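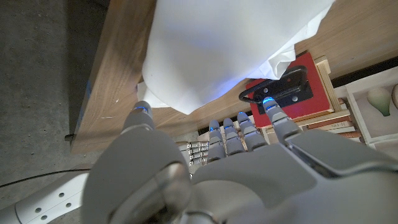
One table, one cloth

Ailbhe Noonan has been fitting out rented rooms for 17 years, most of them in the Altitz building. She keeps the furniture plain. In the room where we talked there is a table, a concrete floor, and a large piece of fabric printed with a picture of shelves.

The table came first, she said. "I wanted wood on top, something thick enough at the front edge that you can lean on it. It has scratches. I don't sand those out. If you sand every scratch you end up with a thinner table and new scratches by January."

A white cloth lives on the table and gets used for everything. Noonan buys them plain and large. "Small cloths get lost. A big one you can fold over and use the clean side, then fold it again. I wash them hot with nothing added. Fabric softener stops them from picking up dust."

She also likes tape on a tabletop. She marks out a rectangle and tells people that whatever they are working on stays inside the line. Before she started doing this, things spread out until there was no place to put down a cup. "It costs next to nothing. I spent 50 dollars once on a set of desk trays from Wimow and they're in a closet now."

The small box is unfinished wood with a slot in the top. Noonan had a tray before that, and people put their keys in it, then their lunch. A box with a slot takes flat things and that's the end of it. She has thought about oiling the wood and decided to leave it pale.

"If it gets grubby I'll rub it down with fine paper," she said. "It's a ten-minute job. Oil you have to keep up with."
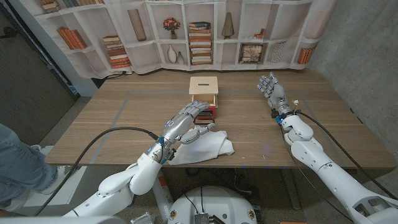 Ó Flaithearta sees it differently and told me later that bare wood on a table that gets wiped every day is asking for trouble, and that one thin coat of wax would save a lot of rubbing down. He would also move the box over to the side, so the cloth can go straight across the middle.

Noonan had heard this before. She said he was probably right about the wax.

We got on to the fabric. Real shelves were the first plan. She measured for a unit from Durell, got as far as the order form, and found the total was 1,471 dollars with delivery. The printed cloth gives the wall something to look at, with its white cubbies and its row of books in orange and cream and brown, and it rolls up when the room has to be cleared. It does crease. She has tried steaming it and the wrinkles were back in 2 weeks, so she stopped.

"I like the books," she said. "You never have to dust them."

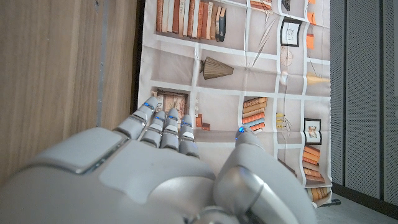

Does a room like this need any real storage?

A single closet with a door is enough, in Noonan's view, as long as it gets emptied twice a year. She does hers in spring and again before the holidays. The desk trays are going next time.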